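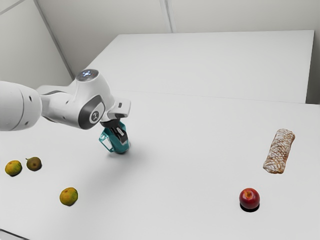

仿真场景：机械臂与青绿色夹爪，桌上是两个橙子、一个梨、一个面包和一个苹果

Brakance 桌面抓取套件 仿真环节验收检查表（附逐项意见）

检查人：Yabsira Alemayehu
检查日期：1月3日
套件版本：Brakance 标准包，含 Atinga 仿真模块、食品物体库、夹爪模型、任务脚本
适用范围：只查仿真环节。真机部分另有一张表，等安全围栏装好再填。

先交代一下背景。Arudness 想给教学厨房那条分拣演示线挑一套现成的套件，要求是学员先在仿真里把动作跑顺，再上真机。候选有 Brakance 和 Brelletti 两家，Brelletti 的检查表我12月已经交了，这次轮到 Brakance。本表共28项，通过19项，有条件通过9项，没有不通过。我知道检查表应该写得冷静一点，但这套东西用起来真的让人高兴，意见栏里要是有几处写得兴奋了，请各位多包涵。

下面摘录需要讨论的条目，编号沿用总表，没列出来的都是通过且无意见。

一、场景与工作区

1.1 工作区内除任务物体外无杂物
结果：通过
意见：桌面是素白哑光的，没有花纹，五件食品摆得很开。苹果和面包在右边，橙子和梨在左边，夹爪正前方留着一大片空白桌面，第一次试动作的人最需要这样的余地。墙面也干净，没有装饰。新学员的注意力全在夹爪和物体上，很好。

1.2 物体初始位置可由脚本复位
结果：通过
意见：复位命令连续执行10次，每次都回到初始布局。顺带说一句，随机种子写在配置文件最上面一行，不用翻文档，这种小地方我特别喜欢！

1.4 后方平台已设为碰撞体
结果：有条件通过
意见：近处桌面后面还有一张白色的高台，从画面中间一直延伸到右侧。默认配置里它只参与渲染，碰撞要手动打开。白台配白桌配浅灰墙，赶时间的人很容易忽略它。请供应方把碰撞默认打开，或者至少在启动时给一行提示。

1.5 桌沿有软限位
结果：有条件通过
意见：左、右、后三边都有，靠操作者这一边没有。真机上人就站在这一边，仿真里应该养成同样的习惯。

二、机械臂与夹爪

2.1 启动姿态下夹爪为空且与物体无接触
结果：通过
意见：夹爪朝下悬在桌面上方，没有碰到任何一件食品。手指指尖几乎并拢，所以脚本第一步必须是“张开”，漏了这一步，下降时就是用指尖去戳物体。教程第一课已经写了，建议加粗。

2.2 夹爪与桌面最小间距受保护
结果：有条件通过
意见：保护是有的，但阈值按手指末端算，没有考虑夹爪本体下缘那圈灰色圆边。手腕一倾斜，先碰桌子的可能是它。我在群里提了，对方当天就回复说会改成按整个外形计算，反应很快。

2.3 状态灯在仿真中可见
结果：通过
意见：腕部顶面那一小圈灯有渲染出来，淡淡的蓝白色。目前颜色不随状态变化，如果以后急停时能跟着变，教学效果会再上一个台阶。这条算愿望，不扣分。

2.4 夹爪外观便于辨认
结果：通过
意见：臂是白的，桌也是白的，夹爪用青绿色，黑色手指夹在中间，一眼就能找到。投影仪老旧的教室会很感激这个配色。

2.6 臂体进入方向与真机安装方向一致
结果：有条件通过
意见：仿真视角下臂从左侧伸入，我们的真机底座计划装在右侧。坐标系可以镜像，但必须在第一次上真机之前改好，并由两个人分别核对。此项转入真机检查表。

三、物体模型

3.1 外形与纹理足以区分类别
结果：通过
意见：这是我最喜欢的部分。橙子皮上黄、橙、绿混在一起，还有凹点，不是那种光溜溜的橙色球。梨带一截短短的深色果柄，歪向一边。苹果是有光泽的深红色，面包外皮上撒着粉，裂纹是交叉格子。用来练识别，比纯色几何体有意思太多了。

3.2 抓取点标注完整
结果：有条件通过
意见：苹果、橙子没有问题。面包是长条形，又稍微斜着放，标注只给了中段一个点，没有给夹爪朝向。按默认朝向下去，手指会沿着长边合拢，夹不住。请补上朝向。

3.3 相邻物体的避让
结果：有条件通过
意见：左侧一个橙子和梨靠得近，抓其中一个时，张开的手指有可能扫到另一个。脚本支持先抓外侧再抓内侧，但顺序要自己写。希望能有一个自动排序的选项，哪怕很简陋也行。

3.5 接触参数可调
结果：通过
意见：每件物体的摩擦和质量单独一个文件，改完不用重启。我本来只打算花一个上午，结果调参数调到了下班。

3.6 阴影不影响识别
结果：有条件通过
意见：苹果下方的阴影又深又清楚，其他水果的要淡一些。自带的识别程序偶尔把苹果的阴影一并框进去，框变大，抓取高度随之偏低。把上方光源调软一点就正常了，建议把调好的参数存成预设。

四、停止与记录

4.1 急停命令在任意阶段生效
结果：通过
意见：下降、闭合、提升、平移四个阶段都试过，停得干脆，停下后不会自行恢复。

4.2 急停后恢复需二次确认
结果：有条件通过
意见：有确认，但按回车就过了。学员手快，这等于没有。改成输入单词确认会更稳妥。

4.3 日志可回放
结果：通过
意见：回放可以逐帧拖动，还能换视角。Brelletti 那套也能回放，视角是固定的。单凭这一点我就想给 Brakance 鼓掌。

4.5 断网状态下可运行
结果：有条件通过
意见：能运行，首次启动的授权验证需要联网。教学厨房地下那间信号不好，请在楼上先启动一次。

五、结论与待办

仿真环节同意进入试用。9项有条件通过的条目里，1.4、2.2、4.2 请供应方在试用开始前处理，其余可以边用边改。2.6 由我们自己负责。

试用期间每次开机前至少做以下检查：
[ ] 后方平台碰撞已打开
[ ] 脚本第一步为张开夹爪
[ ] 急停命令试一次
[ ] 日志目录有剩余空间
[ ] 光源参数为调软后的版本

检查表空白版可以向我要，格式随便改。

读者评论

灶台边的老吴：3.2 面包那条深有体会，我们拿长条萝卜练的时候也是这个问题，后来给每个物体多标了一个朝向角，马上就好了。

minmin_lab：请问识别程序能换成自己的吗？学生想拿毕业设计的模型来试。

Yabsira Alemayehu 回复 minmin_lab：可以，接口说明在 Atinga 模块的文档第二章，输入图像、输出框和类别就行。欢迎来告诉我结果！

阿蓝：4.2 按回车就恢复有点吓人，真机上千万别这样。

二号工位：Brelletti 那张表在哪里能看？想对照一下回放功能。

本网站使用 Cookie 以改善浏览体验。继续浏览即表示您同意我们的 Cookie 政策。 接受 | 设置

© Arudness 版权所有 | 联系我们 | 返回顶部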